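Moving the Kitchen Upstairs, Part Two

6 July 2018

We have been in the house in Farkirbridge since December, and the kitchen is still on the wrong floor. I wrote in the spring that we had decided to move it upstairs, where the light is, and turn the old one into a laundry and storage room. Several people wrote to say this was a lot of trouble for a view of a parking lot. They may be right. We are doing it anyway.

The plumbing is finished. That took longer than the quote said, mostly on account of the waste pipe, which had to run a good way sideways before it could drop. The plumber wanted to box it in along the hallway ceiling. I didn't want a box in the hallway, so we gave up the back of a closet instead. The closet is now seven inches shallower and coats hang in it at an angle.

The electrician came over from Fleltatport for two days and did what he said he would do. We have one more outlet than we planned for. It's beside the window, at a height that suits a lamp more than a toaster, and I haven't decided whether to ask him back to move it.

The cabinets were the hard part. We looked at new ones first. The cheapest set I liked would have taken all of the money we had left, with nothing for a counter. Then a neighbor told us about the salvage yard on the Diltura road, and we went on a Saturday morning and found a full run of painted wood cabinets from a school staff room. They had the original handles and a smell of instant coffee. I paid 88 dollars for the tall one and 57 each for the base units. Delivery was 34 dollars, and the driver helped carry them up the stairs, so I didn't argue.

Salvaged cabinets are never quite the size you need. Ours left a gap by the stove that is too narrow for a drawer and too wide to ignore. I put a shelf in it for baking sheets. The end unit had to lose a strip off the back to clear the pipe, and I did that outside with a borrowed saw.

Then there was the floor. I had wanted wood, and then cork, and for one week in April I wanted red linoleum. I spent more evenings on this than I'd like to add up. What changed my mind was spending time on other people's floors and noticing which ones I liked to stand on. Gray marble pattern kept winning. It doesn't show crumbs much, and it goes with nearly any paint.
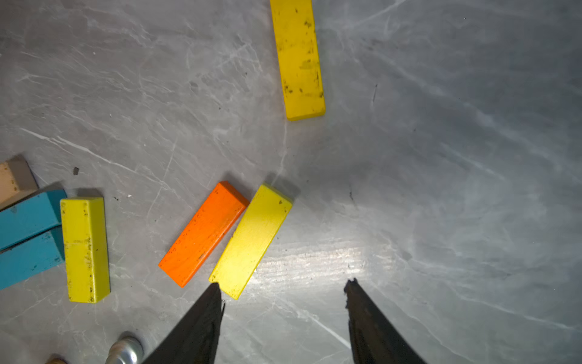 Gray marble pattern with pale veins, and colored wooden blocks on it.

The thing I had not thought about was glare. A floor with any shine to it picks up the light from a window, and our new kitchen has two windows. I brought home samples and left them on the boards for several days, moving them whenever I walked by. In the morning the shinier one was too much for me. By late afternoon I couldn't tell them apart. We ordered the duller one and it arrived last week. The boxes are stacked in the bedroom, where I have hit my foot on them twice.

Before it can go down, the old boards need leveling. There is a dip near the door that you can feel with your feet, and a marble set down by the window rolls straight to it. I have read a good deal about leveling compound and I'm nervous about it. It sets fast and you only get the one try. If any of you have done this over old boards, please leave a comment and tell me how you kept it from running down through the gaps.

Paint is the other open question. The cabinets are a school green at the moment. I like it more than I expected to, but there are chips all along the bottom edges and the color has no name I can take to a store. I've tried two test cards from Naidoo, the hardware place at the end of our street, and neither was close. One was too blue. The other looked fine in the shop and like pea soup on the wall.

For now we're cooking downstairs and eating upstairs, at a folding table, with the window open. It means carrying everything up and then carrying it down again to wash. We have been eating a lot of sandwiches.

Next job is the leveling, then the floor, then the counter, which I still have to choose.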